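Bench arm cell 2: return-to-use inspection after the tray contact fault

Pliterham workshop / Safety / Checklists / Bench cells
Last edited January

Use this sheet after any unplanned contact between the arm and the tray, the table or an object on the table. It was filled in on Thursday following the fault on the tidying task. Comments from that inspection have been left in so that the next person can compare. Mark each line PASS, FAIL, ADVISORY or N/A. A single FAIL keeps the cell out of use.

What happened

The arm was running the Tidus sorting routine, picking items from the table and putting them in the green tray. On cycle 212 the gripper went down too far, met the floor of the tray and kept pushing. The force limit should have stopped it at 40 newtons. The arm did not stop until the tray had slid and the operator pressed the emergency stop. No injury. One bowl was knocked over and there was a mark on the tray.

The log showed the force limit had been set to 200 newtons. That value belongs to the calibration profile, which had been loaded the evening before and not changed back.

Section A. Before going near the arm

A1. Emergency stop pressed in and arm confirmed still. PASS
A2. Isolator off and tagged. PASS
Comment: tag was on but the writing had rubbed off. Replaced.
A3. Last log saved to the shared drive before power off. PASS
A4. Walkway beside the base clear. ADVISORY
Comment: a cable had been left across the carpet. Moved on the day. Needs a proper route.

Section B. Arm and base

B1. Base column fixings tight, no movement when pushed by hand. PASS
B2. Covers on all joints seated, no cracks. PASS
Comment: checked the elbow twice as it took most of the load. Nothing found.
B3. Brakes hold with power removed. PASS
B4. No unusual noise when each joint is moved slowly through its range. ADVISORY
Comment: faint click at the wrist, same direction each time. It was in the notes from the previous inspection too, so it may not come from this fault. Kobzar have been asked to look at it on their next visit. Report it again if it gets louder.

Section C. Gripper

C1. Fingertips straight and level with each other. FAIL, then PASS
Comment: one tip slightly bent. Both changed as a pair. Old tips bagged and kept with the report.
C2. Opens and closes fully with nothing held. PASS
C3. Mounting screws at the marked torque. PASS
C4. Tip height re-measured after new tips fitted. PASS
Comment: do not skip this. The new tips are not exactly the length of the old ones, and the tool length has to be entered again by hand.

Section D. Table and tray

D1. Tray sits flat and does not rock. PASS
D2. Tray raised edges undamaged. PASS
Comment: mark on the floor of the tray is shallow. Left in use.
D3. Tray position matches the taught position. FAIL, then PASS
Comment: the tray had shifted when it was pushed. Put back against the stops and taught again.
D4. Nothing breakable within reach. PASS
Comment: glass and china are not to be used in this cell.
D5. Metal items reviewed. ADVISORY
Comment: the small shiny cup gives the depth reading trouble when light catches the inside. It can stay in the set, but keep it towards the front of the table and watch the arm when it goes for it.
D6. Cloth items laid clear of the base. PASS
Comment: cloth is the item most likely to be dragged. The blue one goes at the front of the table, away from the column.

Section E. Settings

E1. Working profile loaded, not calibration. FAIL, then PASS
Comment: cause of the fault. See above.
E2. Force limit reads 40 newtons on the pendant. PASS
Comment: read it from the pendant itself. The Citovix status page showed the correct figure throughout the fault, as it displays the stored profile and does not read back the one in use. Raised with them as ticket 57.
E3. Lowest permitted height set above the tray floor. FAIL, then PASS
Comment: no lower limit had been set for the tray area. There was one for the table only. Added.
E4. Speed reduced for first run. PASS

Section F. Supervised run

F1. One person at the emergency stop for the whole run, with no other duties. PASS
F2. Full set of items on the table, including the fruit, the cups and the bowls. PASS
F3. Gripper enters the tray without touching the floor or sides. PASS
Comment: the approach is steep on the left side of the tray, and the slim pale items in the tray leave little room. Watch this corner on every run until the approach has been changed.

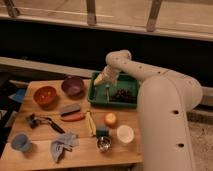

F4. Force limit test: block of foam placed in the tray, arm sent down on to it. PASS
Comment: stopped at the limit and held. Repeated at normal speed with the same result.
F5. Emergency stop tested during movement. PASS

Section G. Outstanding

G1. Calibration profile to be locked so that it cannot be used for a task. Open.
G2. Cable route beside the base. Open.
G3. Wrist click. Open, with Kobzar.
G4. Status page reading. Open, with Citovix.
G5. Start-up card on the cell to have the force limit check added as its first line. Done.

Result: cell returned to use at reduced speed. Normal speed is not to be restored until G1 is closed. Anyone running the cell before then reads the force limit aloud from the pendant and writes it in the log at the start of each session.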